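Namley Wool Topper, King – Long Review, Sorry, Typing Fast

Quick version for people on their phones in the store: good topper, annoying corners, smells like a barn for a week, buy it if you run hot. Don't buy it if your mattress is already dead. A topper won't bring it back.

Longer version.

Background first. We have a king, firm mattress, Ziltia, bought when we moved in. Fine for me, too hard for my husband, who sleeps on his side and wakes up with a numb arm. Didn't want to replace a perfectly OK mattress. So toppers. I read way too many reviews. Half of them are clearly written the day the box arrives, which is useless, a topper on day one tells you nothing. I've had this one since October and through one stupidly warm spell and one cold one, so.

What we had before: a memory foam topper from Prieto. Soft, yes. Also like sleeping in a casserole. I'd be up at 3 am with one leg out, then both legs out, then on the couch. Gave it to my sister, she loves it, she's always cold. Different bodies I guess.

The Namley is wool inside a cotton shell, 2 inches thick out of the bag. Comes rolled up and tied, not vacuum packed, so the box is HUGE. The delivery guy left it in front of the door in such a way that I could not open the door. Not Namley's fault but plan for it.

Smell. OK. It smells of sheep. Not strong, not bad exactly, but when you put your face down there it is. The leaflet says air it for a day. I aired it for 2 and it still took a week or so before I stopped noticing. On damp days I get a tiny whiff if I'm changing the sheets. My husband claims he can't smell anything and never could.

Feel. It does not feel like foam, dont expect to sink. It takes the edge off. Like somebody put a thick folded blanket between you and the hard thing, which I suppose is what it is. Hips are better. Shoulder is better. The arm thing has mostly stopped, he says, though he also changed pillows at the same time so who knows. (Change one thing at a time. We never do.)

Heat – this is where it wins. Zero contest with the foam. I'm not waking up sweaty. I've even gone back to using the full duvet in place of the thin summer one and I haven't kicked it off yet. In the cold spell it was cozy too, warm when you get in, which foam never was, foam was like a slab until you'd heated it up yourself.

Corners. Ugh. Four elastic straps, one on each corner, and that's it. No skirt. On a deep mattress the straps are at their limit and by morning the top left one has popped off and the topper has crept toward the foot of the bed. Not a lot but you feel the step where it ends. What fixed it for us was a deep fitted sheet over the whole pile, mattress and topper together. Our old sheets were too shallow for this so add the cost of new sheets to the cost of the topper. I got the extra deep ones from Sitomano, and they hold. They come out of the dryer looking like a paper bag somebody sat on, and I do not iron sheets, so that's how the bed looks now.

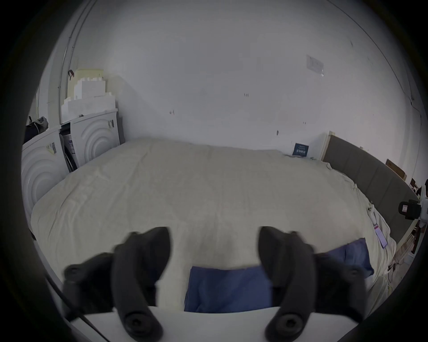
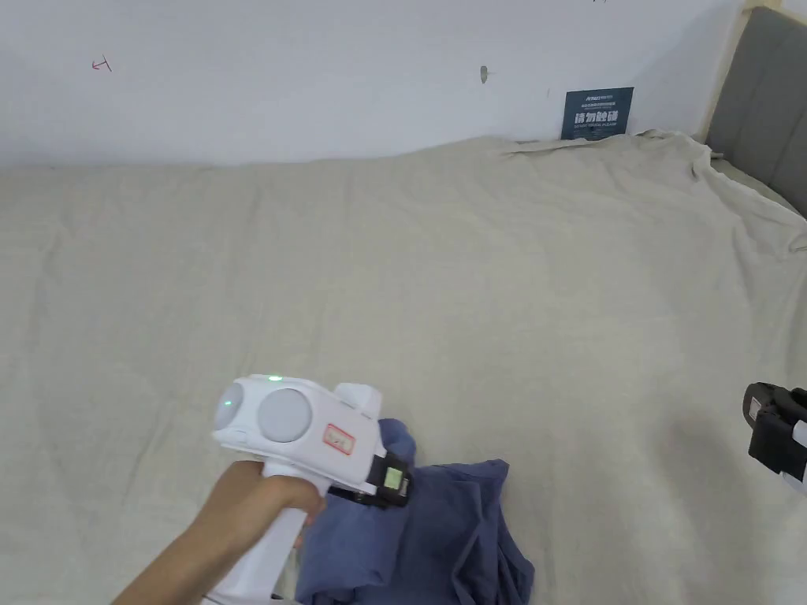 Big bed, wrinkled bedding.

Washing. You can't. Well, you can spot clean with cold water and a bit of wool soap. No machine, no dryer, it'll felt up and shrink. If you have small kids or an old dog who gets on the bed, get a waterproof protector on top of it or just get something else. We spilled half a mug of tea on it in the first month, I blotted it, dabbed it, stood it up against the wall by an open window all afternoon. Faint mark left. It's on the underside now because I flipped it.

Flipping and turning: they tell you to turn it head to foot every month and flip it every other. I've done this maybe half as often as I should. It's heavy and floppy and hard to do by yourself, kind of like wrestling a wet tent. With two people it takes no time. There are no handles. Why are there no handles. The Prieto one had no handles either, to be fair, but it weighed a lot less.

Flattening. Every wool topper does this, the reviews complaining about it are from people who didn't read the leaflet. Ours has packed down where we each lie and stayed puffy in the middle, so there's now a soft ridge between us. I don't mind it. Fluffing it up by hand helps some. Putting it out in the sun for an afternoon helps more, it comes up noticably thicker, but you need somewhere to lay out a king size thing that isn't wet grass. I used the deck railing and a clean sheet under.

How long will it last? No idea. The foam one went soft and sad pretty quick, and this feels like it's been made with more care, the quilting stitches are small and even and none have come loose. One loose thread at a strap, I tied it off.

Price. Not cheap. I waited for a sale and got 20 percent off, and I think it goes on sale often so don't pay full. You get 30 nights to send it back, but YOU pay for shipping on a box that size, and you have to get it back in the box, so be realistic about it. Their site says over 1,000 reviews with hardly a bad one in the lot. I'd take that with salt. Mine would be a four.

Customer service, only dealt with them once, emailed to ask if I could buy the longer straps separately (someone in a comment said they exist). Got a polite reply next morning saying no, those are only for the split size. OK. Bought sheet clips at the hardware store instead and then ended up not needing them once the deep sheets came.

Things I'd change: a proper skirt, handles, a washable outer cover that zips off. With a zip-off cover it'd be a five from me.

Also it adds height. Obvious, but I didn't think of it. Our bed's tall to begin with and my feet used to just touch the floor when I sat on the side. Now they don't. Took a couple weeks before I stopped sort of falling out of bed in the morning.

Would I buy again – yes, on sale, with the sheets ordered at the same time. If you sleep cold and want that sinking feeling, get foam, my sister will tell you all about hers.

Gotta run, will update after summer if it goes totally flat.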